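Rondari Peony Hoop, 24-inch

My peonies lie down at the first hint of rain, like guests after a big lunch. So I bought five of these hoops, and spent an evening pushing legs into clay

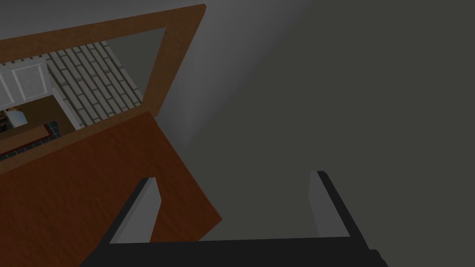
and saying things the neighbors didn't need to hear. The legs bend if you lean on them. The ring, though, held up a full clump through a nasty June.

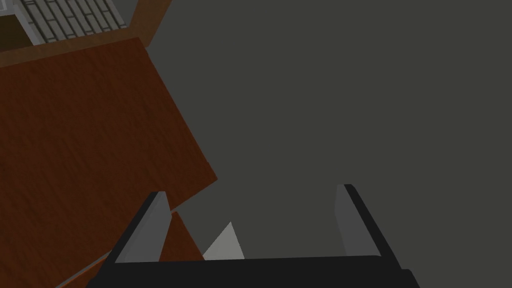

Dorota Makowska: Put them in by April, before the leaves fill out. Mine went in late and I snapped half the buds.

Fair point. I snapped a few too. I'd still buy them again, with longer legs. 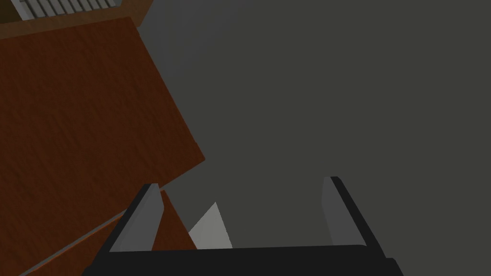
Gripper fingers, open

Four stars, one lost to the clay.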